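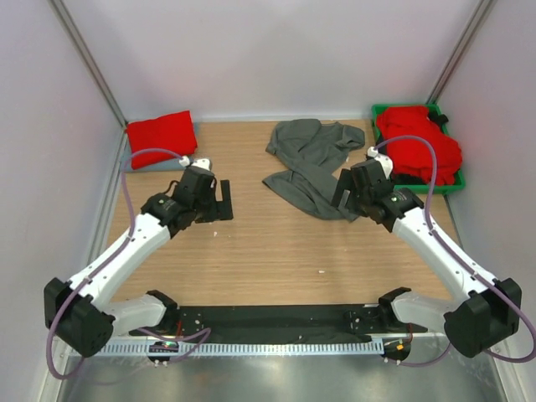

My employer bought folding robots last July, and since then I have heard the word "freed" more often than in the rest of my working life. We are freed from folding. We are freed for higher-value tasks. I work on the sorting floor at Rornach, a laundry that does uniforms and staff shirts for hotels and care homes, and I would like to say what the freedom has been like so far.

First, the shirts. A person who has folded for a few years takes a T-shirt out of a bin, shakes it once, and has it on the pile before she has finished her sentence. She doesn't think about it. The machine we got from Fesen has to find out where the shirt is, and then which part of the shirt is which, and anyone who has pulled a sleeve out of a damp knot knows that this is most of the job. The fold itself is the easy bit. I don't hold it against the machine. I hold it against the people who priced the contract as if the fold were the whole thing.

The sales talk promised we would put laundry in at one end and take stacks out at the other. What they left out was the person standing near the cell. There has to be one. Somebody fills the bin, somebody takes the stack away, somebody refolds what came out crooked, and somebody presses the reset when the arms stop and wait for help. On our floor that somebody used to be a folder, and her job title is now cell attendant. Her pay went up by six cents an hour. Her day went from talking across a table with five other women to standing alone beside a box with walls.

I asked what she thought of it, and she said her wrists felt better. I want to be fair about that. Folding hurts. I did it for 13 years and my right thumb still clicks when the weather changes, and if a machine wants to take the thumb part of the job, it can have it. But the same attendant also told me that the day was longer now. The clock says it's the same length.
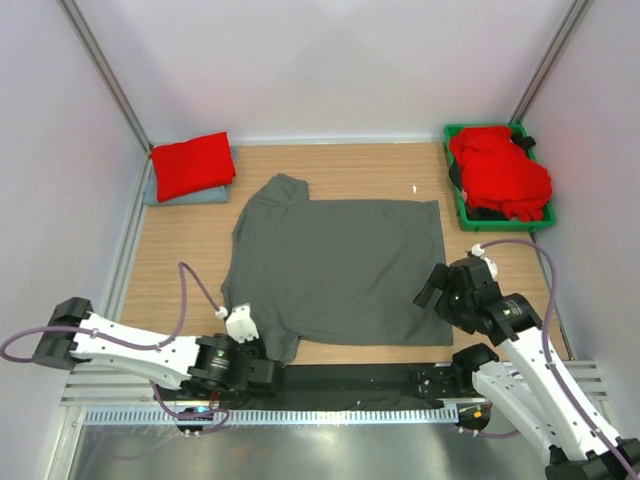

Then there is the matter of what counts as good work. Before the cells came, a supervisor would walk past, look at a pile, and say nothing, and saying nothing meant it was fine. Now we get a sheet every week with a completion rate on it. A shirt is complete if it ends up on the stack. It's complete even if the attendant had to reach in and tug the hem straight, and as far as I can tell her tug isn't written down anywhere. So the sheet shows a machine getting steadily better, and part of what it's showing is a woman getting quicker with the reset button. Management reads the sheet in an office upstairs. I have asked twice for a column for hand corrections. The first time I was told it would be confusing. The second time I was told it was a good idea.

I have been called a pessimist over this, mostly by people who don't lift anything. They like to tell me about Adach, a bigger laundry where the same cells are supposed to run all night with the lights down. Maybe they do. I would want to know who empties the bins in the morning and how much of the stack goes back across a table. When a few of us asked whether we could visit, the answer was that it wasn't convenient. It may be convenient some other time.

What bothers me most is the hiring. We had some 100 people on the floor before all this, and no one has been let go, which management repeats at every meeting, and it's true. They just don't replace anyone. When somebody retires or moves away, her table gets pushed against the wall, and there are 10 tables against the wall now. You can't protest an empty chair very well. The agency work has gone up too, short shifts in the busy weeks, and the agency people aren't trained on the cells, so they fold by hand next to them. They are faster. Everyone can see that they are faster.

I'm not asking for the arms to be unbolted. I would ask for the corrections to be counted, for the attendants to rotate so that no one stands alone for a whole shift, and for the people who do the work to be in the room when the next contract is discussed. There is one coming. A firm called Vītola wants to show us something for fitted sheets. I have folded a lot of fitted sheets, and I'd like to be there for that.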